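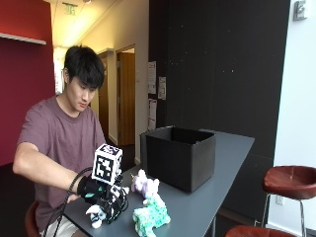
Photo: Gakimico

Print | E-mail
Filed under: Home & Family > Clearing Out

06/04/2019

OK so a bunch of you asked how the great stuffed animal clear-out is going. Long thread, get a snack.

Background for the new people: my parents are selling the house in Grellwood and everything in the attic has to be gone by the end of June. Everything. My mother kept every soft toy my brother and I ever owned, plus (I suspect) a few that belonged to cousins.

They were in big plastic tubs behind the Christmas stuff. I'd pictured one tub. There were three, and the lids were bowed up in the middle like bread rising.

First thing I learned is don't open them all at once. I dumped the lot out on the bedroom carpet because I thought I'd "get a sense of it" and then I couldn't reach the door without stepping on somebody's face.

Second thing: the smell. If you've opened a tub that's been shut for nearly 26 years you know it. Dust, crayons, old cereal. I kind of love it? My husband does not.

So. Washing. This is the part people keep messaging me about.

Anything with a care tag that says machine wash goes in a zipped pillowcase, cold, gentle cycle. I put two or three in together so they don't thump around so much. Towel in there too if the load looks lopsided.

Anything with a music box, a battery, or that crinkly stuff in the ears gets wiped down by hand. I forgot this with a lamb. The lamb no longer plays its tune, it sort of groans.

For soap I've been using Wulska flakes, the ones in the paper bag. Not an ad, I wish! My grandmother used it on sweaters and it rinses out faster than the liquid I normally buy. Any mild soap would be fine.

Drying takes forever. Like FOREVER forever. I had a row of them on the porch rail and the outside felt great by dinnertime and the middle was still soggy the next day. Squeeze them hard before you decide they're done.

And yes I tried the dryer. Low heat was OK for the plain bears. High heat turned a very nice rabbit's fur into something like a doormat. Sorry, rabbit.

Brush them while they're still a bit damp. A cheap pet brush works better than the fancy lint thing I bought. White fur especially — it clumps into these little points and you want to get in there before it sets.

Now the hard part, deciding who goes where. I ended up with a keep pile, a give pile and a pile I called "ask Mom," which was a mistake, because Mom's answer was keep. For all of them. Including a hot dog with eyes.

What helped was asking whether I remembered the toy's NAME. If I had a name for it, it could stay in the running. If I only remembered that we owned it, it went to the give pile. I cried over a walrus anyway.

Where to give them is harder than I thought! The thrift store on our side of the Tam doesn't take used plush at all. The one across the bridge takes it only if the tags are still on, and whose are? We chewed ours off.

Places that have said yes to me so far: an animal shelter (the dogs get them, so take off hard eyes and buttons first), a preschool that wanted a few for its reading corner, and a lady who makes quilts and uses the stuffing.

CALL FIRST. I drove out to the shelter with a full trunk and they'd just had a big drop-off and could only take one bag. Totally fair, they were super nice about it, but it was a long ride home with a giraffe looking at me in the mirror.

Somebody asked about selling. I listed a few of the older ones and got a lot of "is this still available" and then silence. One sold, to a person who'd lost the same one as a kid, and wow, her message got me right in the throat. I would've given it to her.

The post office part: pack it flatter than you think you can. Stuffed toys squish way down if you press the air out of the bag, and it made the difference between a box and a big padded envelope for me.

Also my total postage for that one toy was $9.11 and I sold it for ten dollars. I am a business genius.

Where I'm at tonight: the attic is empty. The give pile is down to one laundry basket. The keep pile is on the guest bed, and we have guests coming, so that'll be interesting.

My brother has claimed the penguin. He's a grown man with a mortgage and he texted me at midnight to make sure I hadn't given away the penguin.

Mom has the hot dog. It's on her kitchen windowsill next to the African violets, and I've been told it's moving to the new place with her.

Next up is the box marked CABLES MISC, so please send strength. And if you know anywhere that takes board games with pieces missing, reply here, I've got a stack up to my hip.

Print | E-mail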